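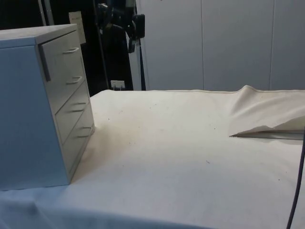 From: Selma Shehu
To: Clinska Allotments list
Date: 2024-01-02
Subject: Re: Seed swap, and the matter of the labels

Bilal Hamdan wrote:

> Happy new year all. Before we fix a day for the seed swap, can we please agree
> on labels? In November I took home an envelope marked "beans (the good ones)"
> and another marked "NOT these". I would like to know what I am growing.
> Also, does anyone still want paper envelopes, or shall we go over to those
> little zip bags? I can get 300 of either.
> Bilal, plot 16

Bilal,

"Beans (the good ones)" was me. They are good ones. I stand by it.

I can't speak for "NOT these", but the handwriting looks like whoever painted the sign on the water butt, so I have my suspicions and will be keeping them to myself until the barbecue.

On labels, I'd ask for the name of the plant, the year you saved it, and whether it climbs. The last one matters more than people think. Two summers ago I was handed a "compact" squash that went over the fence, along the Stustier Lane verge and partway up the bus shelter. I got one fruit off it, and a letter.

Please, everyone, put the year on. Parsnip seed is hardly worth sowing after its first winter, and last spring I gave a whole bed to some that I now believe predated the shed. Tomatoes will keep for years if they're dry, so old ones are welcome, within reason. Anathi still has a jar from her previous plot and swears by it. She also swears at it, depending on the month.

Paper envelopes, please. Zip bags are fine if the seed is bone dry, but most of us save ours in a damp October kitchen and seal it up full of hope, and by February it's a small bag of fur. Leave it on a plate for a fortnight first. If a bean dents when you bite it, it isn't ready. (Not the runner beans you've treated with anything, obviously. I shouldn't have to write that, but I've met us.)

Ching-wen asked me at the gate about squash crosses. Yes, they cross with each other if they're the same species, and no, you can't tell from the seed. If you grew courgettes next to pumpkins, please write "may be anything" on the packet. Somebody will still take it. Probably me. Anything bitter goes straight on the compost, though, and I mean that one seriously.

As for the room, Pui-shan has the key to the Grerkus hall and says we can have the small side for 6 pounds an hour, provided we sweep up afterwards. Last time I found peas in the piano.

Could people reply to Bilal about the envelopes, and to me about the day? Replying to the whole list with "fine by me" is how we ended up with 771 messages about the hosepipe.

Selma
Plot 6, the one with the bath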